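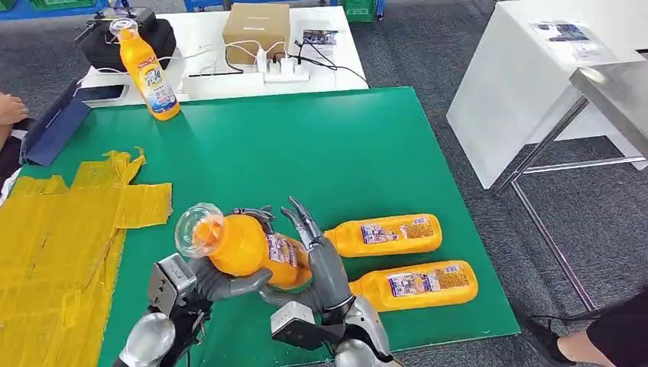 apolline_b wrote:
I've got the orange drink table at the Prarbridge swap in March and I can't stop thinking about it! Do I stand all the bottles up or lay some down? I've been going back and forth for ages. With one upright at the back of a green mat and a couple lying in front with the caps facing left, you get the colour and the labels at once, and orange on green looks brilliant. My worry is that people will think the ones on their sides have been knocked over. I've got 92 bottles of fizzy and still stuff to get through, so laying them down eats up space as well. What does everyone else do?

Re: Upright or lying down?
benedek_v wrote:
Upright. Always upright! A bottle on its side rolls as soon as someone leans on the table, and at Hetance last year I spent half the morning on my knees under the tablecloth. Stand them up, labels to the front, job done. You can tilt one yourself if somebody wants to read the back.

Re: Upright or lying down?
Clotilde wrote:
I disagree with Benedek (sorry, I do this every year). Lying down is lovely for anything with pictures on the label, because people lean in and read them. And they don't roll on a proper thick mat. I've had mine on one for three swaps and lost none. Apolline, my way of setting up, for what it's worth:

1. Mat down first, and pull it flat. Every ridge shows.

2. Sort by wrapper before you sort by size. Have a good look at the seams and the small print, they're half the fun. I love a glossy orange skin with a strip of print along the seam, a red no-this-or-that sign in the middle and Chinese characters beside it in blue and red. Put those seam side up or you'll only be showing people plain orange.
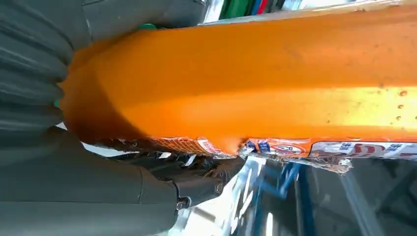 3. Torn or crinkled ends go towards you, tidy ends towards the visitors.

4. Tall things last. You will knock one over otherwise.

Re: Upright or lying down?
apolline_b wrote:
Seam side up, I'd never have thought of that. I always hide the seams! Going to redo my practice table tonight.

Re: Upright or lying down?
arunas_s wrote:
Can I put in a word for the mixed table? I run the one at Irkberg and we had 498 through the door, so I've watched plenty of people look at bottles.

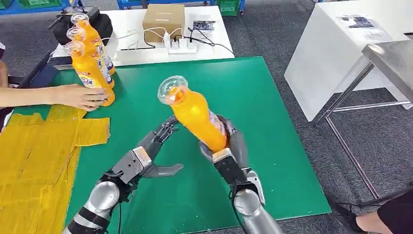 A straight row along the front is what everyone does first and it always comes out like a shop shelf. Try a diagonal instead. Three standing bottles going back at a slant, each one a little behind the last, and suddenly there's some depth to it. The wide clear caps help, they catch the light and draw you along the line, and with a red and white label even a few letters showing (the "ide" on the front one, say) are enough to make people bend down and look for the rest. Then you pick one up, tilt it, hand it over – that's when the talking starts.

benedek_v wrote:
A diagonal I can live with. They're upright, I'll take it as a win.

noemie_g wrote:
It isn't a contest, Benedek :) I'm with Clotilde on the lying down, but I wouldn't line them up too neatly. One in front, one off to the right, another further up the mat with its cap pointing in to the middle. Blue and white labels look so cheerful against the green! And leave yourself room to lift one right up over the others without catching the rest. I keep my folder propped at the far left so I've got the notes handy and the middle stays clear.

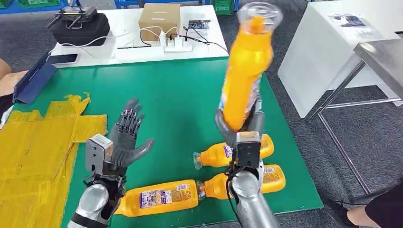 Re: Caps on or off the table?
Clotilde wrote:
While we're here, has anyone found a decent way of keeping clear caps clear? I've tried washing up liquid and a soft cloth, and they still go cloudy after a year or two in the loft. Mine get wrapped in kitchen paper now, one each.

arunas_s wrote:
Lukewarm water, never hot, and let them drain on a rack. Cloth leaves fine scratches and the scratches are your cloudiness, I think. I did the whole Millet lot like that, more than 700 caps, and they came up a treat.

benedek_v wrote:
Disagree about the cloth. A glasses cloth is fine. It's tea towels that do the damage.

apolline_b wrote:
Redid the table! Three standing on the slant, the rest lying down, seams up. It looks SO much better and I've still got space for the price cards. Keeping the mat green. Will bring spare kitchen paper for anyone who wants some.

Related threads
Green cloth or white cloth for orange labels?
Price cards that stay standing
Getting to Prarbridge by train with heavy crates
Cloudy caps, the long thread (1075 replies)
Irkberg swap: who had the lemon crate?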